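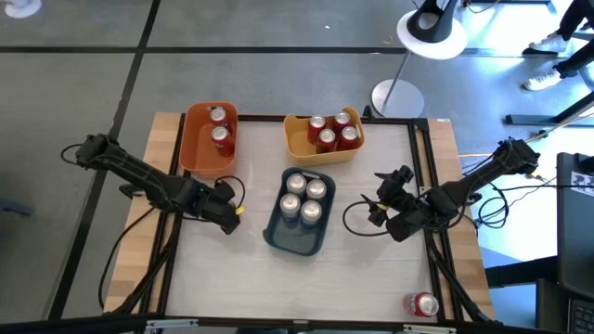
Jirnex Basket Account, reviewed by Elvira Arango

The Basket Account from Jirnex is a savings account held in several foreign currencies at once, in shares the firm sets for you. The sales pitch is that a fall in one currency will be softened by the others. Perhaps. A basket only spreads risk if there is a decent mix inside it, and the orange one with two red cans at one end and its other half empty is closer to what small savers get here. Two currencies make up most of the account, and they tend to move together against the pound. The rest is spread so thinly that I doubt you would notice it on a statement.

What you get
Minimum opening balance: £2000
Currencies held: set by Jirnex, reviewed each August
Notice to withdraw: 30 days
Free withdrawals: 3 a year
Paper statements: on request

Jirnex calls the account "low effort", and I can't argue with that. You can't change the shares, you can't drop a currency you dislike, and you can't pick the time of day at which your pounds are exchanged. Orders go through in one batch in the afternoon at a rate you see afterwards. The firm says this rate is "competitive". It doesn't say with whom.
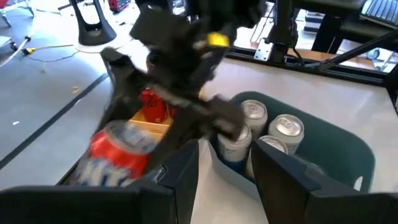
The cost of exchange is where I would look hardest. There is no yearly fee, so the money has to come from somewhere, and it comes from the gap between the buying and selling rates. Farzad Mousavi put the minimum in for me and took it straight out again once the notice was up. He lost £116, nearly all of it to that gap. A big swing in rates could hide a cost like that, or double it.

The notice period bothers me too. If you think a currency is about to drop, a month is a long time to sit and watch it. Truncombe, who run a similar account, let you out the next working day, though their gap is no narrower.

Who might want it
Someone with regular bills abroad who would forget to buy currency otherwise. Pouran Mirzaei has had one for a while to pay for a flat and is content with it – she also admits she has never worked out what it costs her.

Questions to put to Jirnex before you sign
What was the gap on the last batch, in pence per pound?
Who decides the shares, and are they told how past choices did?
What happens to my notice if the shares change during it?

I sent them all three. The reply was a link to the brochure.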